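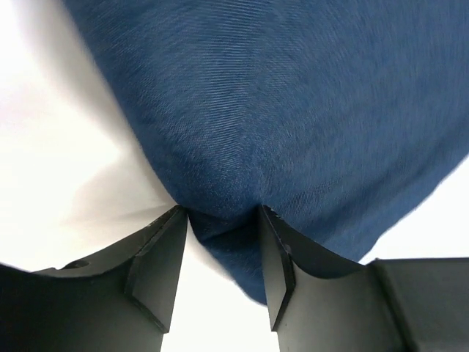
Wrist view, fabric held between the fingertips.

Pirnance Two-Arm Folding Cell – Class and Club Edition

Shares: 8

The Pirnance cell is a bench enclosure with two arms, built for teaching the handling of clothing and other soft items. It is supplied to schools, colleges and evening clubs, and it is the cell used for the trousers task in the Grornport student contest. The same hardware is used for practice and for scored runs, so a team's settings carry over without change.

Enclosure

White floor panel with walls on three sides. The front is open for access. Each arm is mounted at its own rectangular cutout near the front edge, on a black bracket bolted below floor level. The brackets can be reached from the front once the bench cover is off. Floor and walls wipe clean with a damp cloth. Solvent cleaners mark the finish and should be kept away from it.

Fingers

Matte black, tapering to a point, with an angled inner face. The pointed tip is meant for picking up a single fold of cloth from a flat surface. Fingers are treated as a wearing part and should be checked at the start of term. Light scuffing is normal. A chipped tip will snag knitted fabric and must be replaced. Students may fit fingers of their own design, provided the mounting holes match the drawing in the course pack.

Cameras

One small camera at each wrist and one fixed camera over the work area. At close range the wrist view shows the weave of most woven cloth, and this is usually enough to judge whether the tips have hold of the fabric. The fixed view is used for planning the fold and for marking.

The trousers task

The garment starts flat on the floor panel at an angle set by the marker. The team takes hold of it at the leg ends and the waist, draws it straight, then folds it leg over leg and in half. Dark cloth on the white floor gives good contrast and is advised for first sessions. Pale cloth is allowed but needs the exposure lowered in Irulel, the control software.

Cables should be left with enough slack for full reach of both arms. Slack that lies across the garment during a hold is permitted. A cable that moves the garment is marked as a fault.

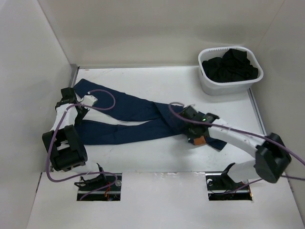 Course pack

The pack covers 8 sessions and assumes no earlier work with arms. The first 3 deal with homing, safe stops and single-arm picks on a square of cotton. Two-arm holds follow, and the trousers task closes the course. Worksheets are in the Csizmadia format and can be edited. Irulel is licensed per cell, with no limit on student accounts.

Supplied with the cell

Two arms with grippers and brackets
Enclosure floor and wall panels
Three cameras with leads
Spare finger set
Irulel licence and course pack

Garments and baskets are not included.

Ordering

Part 196 is the complete cell. Part 210 is the finger set on its own. Delivery takes around 3 weeks in term time. Orders for a September start should reach us by the end of April. The order desk is closed on Tuesday.

Comments (3)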